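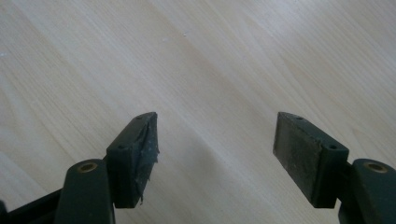 Speaker notes – Serkstead interchange collisions, what the record shows
Wednesday session, 20 minutes plus questions

Slide 1. Title
Introduce self and Priya Lindgren, who built the crash table. Phones off. Say up front that fault in individual cases is outside the talk.

Slide 2. Scope
One interchange: the Pearce Road ramps at the Wastcombe bypass. Police reports only. Near misses and tow-only calls are excluded, so the count is low by design. Total reports in the set: 69. Of these, 8 involved three or more vehicles.

Slide 3. Where they happen
Point to the end of the northbound off-ramp first. Drivers leave the bypass at highway speed and meet a signal just past the curve. Rear-end crashes cluster at the back of the queue, well short of the stop line. Pause here – people usually look at the intersection itself and miss this.

Slide 4. Report quality
Narrative fields vary by officer. Location is sometimes given as the nearest cross street, which puts ramp crashes on the wrong road. Keith Hollis recoded these by hand from the sketch page. Where the sketch and the text disagreed, the sketch was used. 3 reports could not be placed and are left off the map but kept in the total.
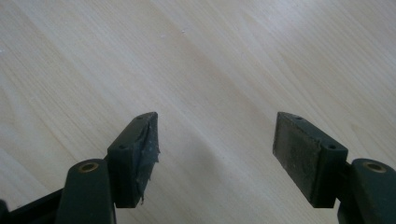 Wood tabletop, with the gripper fingers apart.

Slide 5. Response times
Clock starts at the first 911 call and stops when the first unit reports on scene. Do not compare with the fire department's own figure, which starts at dispatch. If Heather Tomoana is in the room, defer to her on dispatch codes.

Slide 6. Signal timing
Afternoon plan holds the ramp on red longer than the morning plan. Queue reaches the curve under the afternoon plan. State this as a coincidence in time and place. The data do not support a stronger claim.

Slide 7. Options
Queue warning sign ahead of the curve. Revised afternoon timing. High-friction surface on the ramp. Costs are in the handout – skip if running late.

Slide 8. Questions
Repeat each question for the recording. Injury severity questions go to Priya. Requests for the table go to Kirsty McPhee by email.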